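Setting Up Your Capsule Wardrobe in Sidach
Section 2: Adding your clothes and building your first outfits

Welcome to the fun part! By now you've made your account and picked a name for your wardrobe (if you haven't, go back to Section 1, it only takes a couple of minutes). In this section you'll get your clothes into Sidach, sort them by colour and season, and put together a first week of outfits. I've set up wardrobes with a lot of people over the years and I still love watching someone find a pairing they'd never have tried on their own.

Before you start

You'll need your phone or tablet, a clear patch of floor or a bed, and decent daylight. Daylight matters more than you'd think. A charcoal cardigan under a warm bulb can easily come up as brown, and then every suggestion you get for it will be slightly off.

Note: Start with what you wear now. Coats in the back cupboard and formal wear can wait for another day.

Adding your first pieces

1. Open Sidach and tap Wardrobe, then New Piece.

2. Lay the garment flat, do up the buttons or zip, and smooth out the sleeves. Knits look best with the arms folded in at the elbow.

3. Take the photo from directly overhead. Sidach trims away the background for you.

4. Check the colour it has chosen. If it's wrong, tap the swatch and pick a closer one from the chart.

5. Choose a category: Top, Bottom, Dress, Layer, Shoes, Bag or Extra. Scarves, belts, hats and jewellery all go under Extra.

6. Tap Save. The piece drops straight into your grid.

Do this for seven pieces and then stop and have a play. Seven is enough for Sidach to begin making suggestions, and you'll get a feel for how it reads your taste before you've photographed every sock you own.

Caution: Deleting a piece also deletes every outfit it belongs to. If you're only putting something away for the season, use Rest instead (see below).
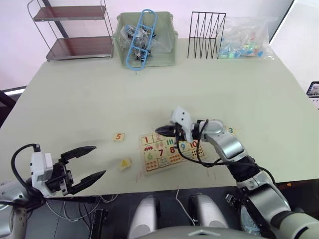 Once your first pieces are in, it's worth giving each one a mood. Moods are the bit I get most excited about! They're simple labels like Relaxed, Sharp or Playful, and you can make up your own. Milan De Smet, who wrote the original colour chart, has one called Rainy Tram, and it's full of the most gorgeous greys.

Setting your seasons

1. Go to Settings, then Seasons.

2. Choose your hemisphere. If you're in Australia, this is the step to get right, or you'll be offered wool tights in January and linen shorts in July.

3. Tick the seasons for each piece. A piece can have more than one, and a good pair of jeans can have all four.

4. To put something away for a while, press and hold it, then tap Rest. It leaves your suggestions and keeps its outfits.

Building an outfit

1. Tap Outfits, then Start With. Pick the one piece you most feel like wearing.

2. Swipe through the suggestions underneath. The Goltcombe setting keeps you to neighbouring colours, so navy with teal, or rust with plum. The Undell setting goes for contrast, and this is where mustard turns up next to lilac and looks fantastic.

3. Lock anything you like by tapping it once. Swipe again and only the unlocked pieces will change.

4. Add up to two Extras. You can turn this limit off in Settings if you're a layered necklace person.

5. Tap Keep. Give the outfit a name you'll recognise when you're half awake.

Note: If you keep seeing the same shoes, you've probably only added one pair in a neutral colour. Put in a second and swipe again.

My own wardrobe has 47 pieces at the moment and 358 saved outfits, and I honestly wear far more of them than I did when everything was crammed on one rail. There's a green corduroy skirt in there that I'd nearly given away. Undell put it with a striped rugby top and I've worn the pair constantly ever since.

Planning your week

1. Tap Calendar and drag an outfit onto each day.

2. To pack for a trip, tap Kasprzak, choose your dates, and drag in the outfits you want. You'll get a packing list with each piece listed once, however many times you're wearing it.

3. After you've worn an outfit, tap Worn. Sidach then holds it back for a fortnight so something else gets a turn.

Caution: The calendar follows the clock on your device. If you're travelling, check that the date has changed over before you tap Worn.

Sharing your wardrobe with a friend or a sister with excellent taste is covered in Section 3.

Page last updated 20 January 2019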